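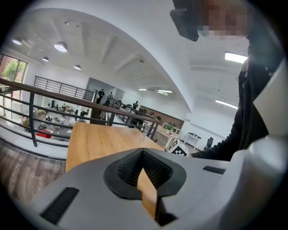 Home | Archive | Films | Contact

Cladell, second viewing

I watched Cladell again last night, this time on disc. The streaming copy I saw in August was dark enough to hide most of the tunnel section. The disc fixes that – faces are readable and the grain looks even.

The sound is less good. Dialogue sits low in the mix and I had to turn it up by 2 notches, then down again for the flood. The cut is the same 100 minutes, with the ferry scene still placed too early.

Extras are thin: a trailer and a 36-minute piece on the sets, mostly about the model town. I would keep the disc for the picture alone.

Recent posts
Tivard: the long cut
Saithong and its two endings
Melari, series one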